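Earphone Packing Cell: Cable Snag Fault FAQ
Dzene two-arm cell, Kado controller
Last revised September 8, 2023

This page covers the fault logged by the controller as SNAG HOLD, and the related case in which the cell finishes a cycle with no fault and an earphone cable is still caught on a gripper. It applies to cells packing wired earphones into clear bags or cases. For fault codes not listed here, see the Fodov maintenance manual.

What is a SNAG HOLD?

The controller compares the force measured at each wrist with the force expected for that point in the program. A wired earphone set weighs very little, so the expected value during a lift is close to that of an empty gripper. If the reading at either wrist departs from the expected value for longer than 5 control cycles, both arms stop, brakes are applied, and the fault is latched. It does not clear on its own.

Why did the fault start appearing after the program change?

In the old program the earphones were placed in the tray coiled and tied. In the new one they are picked up untied, held by the plug, and lowered over the bag. 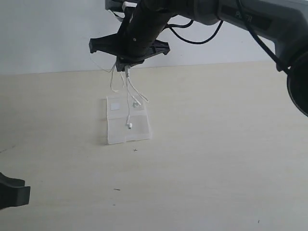

Untied cable has no fixed lowest point, and the program needs one. The lowering height is taught from a sample set, and any set that hangs differently will reach the bag early or late. With the plug held in the fingers, the two earbuds hang at different heights, one nearly on the plastic while the other is still above it, and a slack loop can stand out to the side. The lower earbud should be used as the reference when teaching the height. Cells taught from the upper earbud will press the lower one into the bag, which drags the bag and puts side load on the wrist.

Does the tangle itself cause the fault?

Usually no. A tangled set can be lifted and lowered without a fault if it stays clear of both grippers. The trouble comes from open loops. A loop lying on the table beyond the side of the case, or arched above it, can be entered by a closed fingertip during the approach. The controller has no means of detecting this until the arm moves away and the cable goes tight.

How should the grippers be positioned before a restart?

Move both arms to the approach position with the fingers closed and check that there is open table between the fingertips and the nearest strand. If cable lies across the approach path, move it by hand with the cell in the safe state described below. Do not use the gripper to push it aside. Fingertips that meet in a point will slide under a strand easily, and an operator watching from the front of the cell will not see it happen.
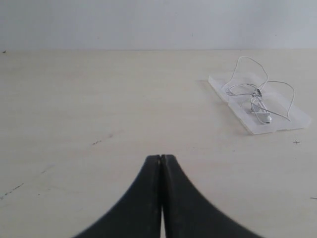
What is the difference between a snag and a double hold?

In a double hold, both grippers have hold of the set on purpose, for example during a handover. The program expects the load and widens the force limits for that step. In a snag, the second gripper has caught cable it was not commanded to take. The limits are not widened, and the fault should trip as soon as the arms separate.

It does not always do so. If the cable is only draped over the second gripper, it adds almost no force. The arms can move a considerable distance before the slack is used up. During this time the cell reports normal operation.

How is a draped cable recognized?

Look at the tip of the gripper that is supposed to be free. A strand that runs from the hanging set across to the other arm, and hooks around the tip or lies against its upper edge, is a snag whatever the controller reports. Press the hold button. Waiting for the fault to trip means waiting for the cable to be pulled tight, and by then the plug or the splitter may already be damaged.

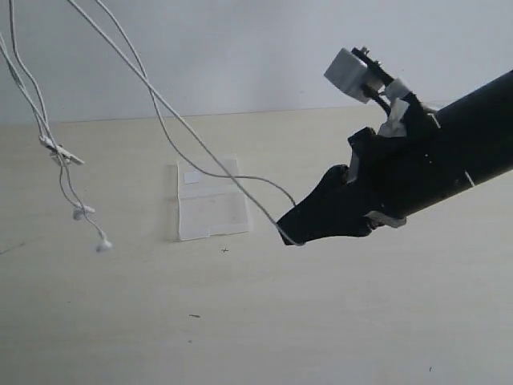
A user on the Peltasier support board wrote that the fault could be avoided by lowering the force limit until the cell trips on a draped strand. We tested this and do not recommend it. At the lower limit the cell tripped during normal motion, mainly from the pull of its own arm cabling, and operators began resetting the fault without looking. Out of 165 recorded holds during the test, 22 were real snags. The factory limit should be kept and the approach path corrected.

Can I pull the cable free while the arms are stopped?

Only in the safe state. A SNAG HOLD stops motion but leaves the drives energized. Proceed in this order:

1. Press the emergency stop. The hold button is not sufficient.
2. Turn the mode key to MANUAL and remove it.
3. Check that the drive lamp is off at both arms.
4. Support the earphones from below with one hand.
5. Lift the caught strand off the tip toward the open end of the gripper. Do not pull it down through the gap between the fingers.
6. Inspect the cord for nicks, then set the earphones aside for testing. Do not return them to the tray.

Never put a hand between the two grippers with the drives on, including when the controller shows a hold. A hold can be released from the remote panel by someone who cannot see the cell.

Why does the cable catch on the gripper body when the tip is clear?

A wedge-shaped gripper is widest near its working end, so a vertical cord passing close in front of it can touch the face even when the taught point looks correct. Splitters and cord clips make this worse. They are thicker than the cord and will stop against an edge that the cord alone would slide over.
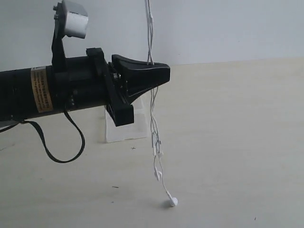 Keep the approach far enough out that the thickest part of the cord passes without contact. We use a clearance of 16 mm, measured from the face of the gripper with the set hanging still. Where the lowest earbud reaches the table before the bag, raise the holding arm first and measure again, as a set that is partly supported by the table does not hang straight.

Is the arm cabling also a snag hazard?

Yes, although less often. Slack is needed at the wrist for rotation, and a loop that hangs under the arm can reach fixtures standing on the table. Run the wrist through its full travel in MANUAL after any change to a fixture. Do not shorten the loop with tape or ties, which can overload the connector at the end of travel.

Should the fault log be cleared after each snag?

No. Leave the entries in place until the monthly export. Records from November and earlier use the old code, GRIP LOAD, and should be read as the same fault.

The fault returns after every reset. What should be checked?

Check first for cable still wrapped behind the fingers, then for a loose wrist sensor connector. If both are in order, repeat the zero-load routine with the gripper empty and the fingers open. A cell that still faults after this should be taken out of service and reported to Fodov with the exported log.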